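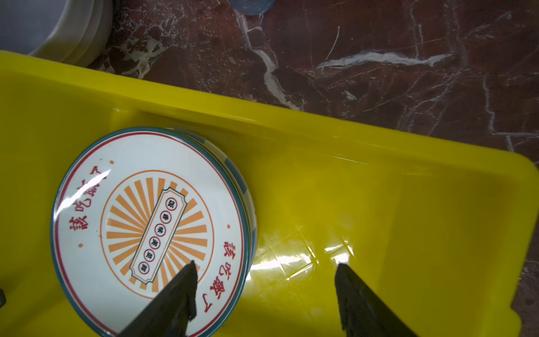
We use cookies to give you the best experience. By continuing to browse you agree to our cookie policy. Accept / Manage

Kurnwood Lunch Club and Community Kitchen: progress report to the Fitzgerald fund
April 25, 2019
By the project coordinator

Quick one this time, full accounts to follow with the year end. Sorry for the notes format.

Meals. 2552 served since the grant started, which is ahead of where we said we'd be. Most of that is the main Kurnwood sitting, the rest is Inby. Winter was busy, dipped over the school holidays, back up now. Soup-and-pudding days still the most popular by a long way. The curry was not a success first time, second time much better with less chilli.

Regulars. 59 people now on the register who come at least twice a month. Mostly over 70, a good few living on their own. Several have started coming early to help lay up, and we've let that grow without making a rota of it.

Inby. Slower than hoped. The hall there is only free one lunchtime a week and the bus times changed in the middle of everything, so people from the top end of the village either arrive far too early or miss the first course. We've moved serving back by half an hour. Numbers up a bit, not enough. We would like to carry on until August and then decide with you whether Inby stays as it is or becomes delivered meals only.

Kitchen. New cooker in and signed off. Extractor still noisy, engineer has been twice. Skorex quoted £486 for a replacement fan unit, fitting included, and we'd like to take that from the repairs line unless you object. Dishwasher fine. Hygiene inspection went well, one note about labelling dates in the second fridge, sorted the same afternoon.
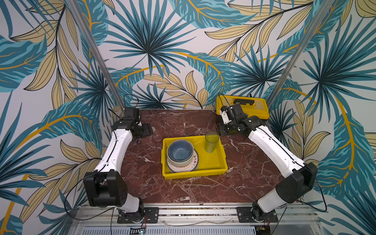

Marble-pattern table top, leaf wallpaper behind.

Money. Underspent on transport, overspent on food, the two nearly cancel out. Veg prices were bad in the cold spell. We asked for a £200 float for the Inby sitting and have used most of it, reciepts are in the folder. No change to wages. Donations in the tin are steady and go straight back into ingredients.

Problems. Storage. Dry goods are still in two cupboards at oposite ends of the building. Also the booking line, too many calls on the morning itself, and we end up cooking for people who then don't come. Trying a cut-off of noon the day before.

Next quarter:
- settle the fan
- food hygiene refresher for everyone who cooks
- leaflets to the surgery and library
- short survey of Inby members, one page, large print
- price up shelving

Will send the attendance sheets separately. If you need the figures split by site for your own report please say soon as it takes a while to pull out by hand.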